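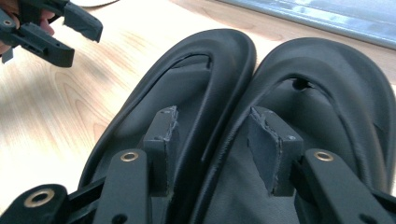 Jul 19, 2020

Quiet Sunday at the bench, so I finally gave the shoe corner a proper think. The black pair has been bothering me for weeks (Thu keeps calling them the Pluvsteads, and now I do too), mostly the inner area near the rounded end, where a bit of wear has been catching my thumb every time I pick them up. I'd like to try the soft patching film from Fallier before we give up on them – they're such comfortable old things!
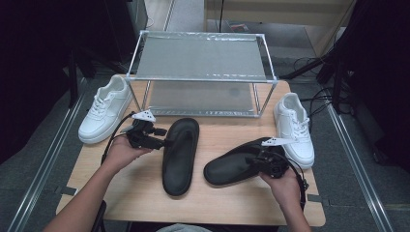
Entry by Rhea Catacutan, bench 2

The clear two-tier rack is on the light table with the white lace-ups either side of it and the black slippers in front. My thought is sneakers on the top panel, slippers below, toes all facing out, but Dindo likes it the other way round and I said I'd sleep on it. The strip of tape or film along the front edge of the top panel can stay for now. Noel, if you're in before me, please wipe both panels with the soft cloth and leave the blue spray alone, it smears dreadfully.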